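Filed under: Kitchen, Everyday, Rambling. 12 comments

I have been trying to learn to make a proper cup of coffee at home for most of this year, and I want to write down where I've gotten to before I forget it all again. It started in August, when my neighbor Serpil Polat had me over on a Sunday morning and made me the kind her mother used to make, very small and very strong, with the foam sitting on top like a little blanket. I drank it in four sips and went home and looked at my drip machine with real disappointment.

So of course I went out and bought things! First came a little long-handled pot from Givlow, the kitchen shop next to the post office, and then a bag of beans called Midetti that the lady there swore by. (She was right about the beans. She was wrong about the pot, which was too big for one person, and the foam never had a chance.) I ground everything too coarse for weeks. Serpil finally came over, rubbed some between her fingers and said, very kindly, that it was lovely gravel.

The grind has to be like cocoa powder. I can't say this strongly enough. My old Cerora grinder has a dial that goes up to 12, and I had been using it on 5 because 5 felt moderate and I am a moderate person. It wants to be on 1, and you want to go slowly, and then you want to tap the side so you get the last of it out. After that it's cold water, sugar in at the start if you take it, a low flame, and standing there. Really standing there. I have lost more pots to "I'll just put the towels in the dryer" than I care to admit, and the stove has never quite forgiven me.

My sister asked what it costs me, and I did add it up once. The pots, the beans and the second grinder (yes, there was a second grinder, we don't need to discuss it) came to 77 dollars, and I still think that's fair for something I look forward to every single morning before my feet hit the floor.

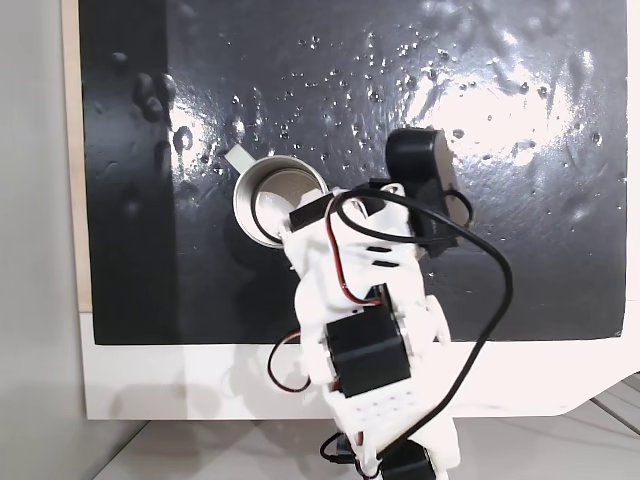
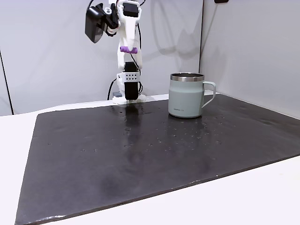 The one thing I still can't get right is making it for more than two people. When my book group came I tried to do six cups in one go and everybody got either all foam or no foam, with nothing in between, and Wogan (the cat, not a member) walked through the sugar. Serpil says you spoon a bit of foam into each cup first and then pour, going back and forth a little at a time, and that her mother could do it while holding a conversation and a baby. I can do it if everyone in the room stops talking.

Next I want to try it with a pinch of cardamom, which I bought last week and which has already made the whole cupboard smell wonderful, including the oatmeal. If any of you make yours this way, please tell me when you put it in, with the sugar or at the very end, because I've been told both now and by people who seemed equally sure.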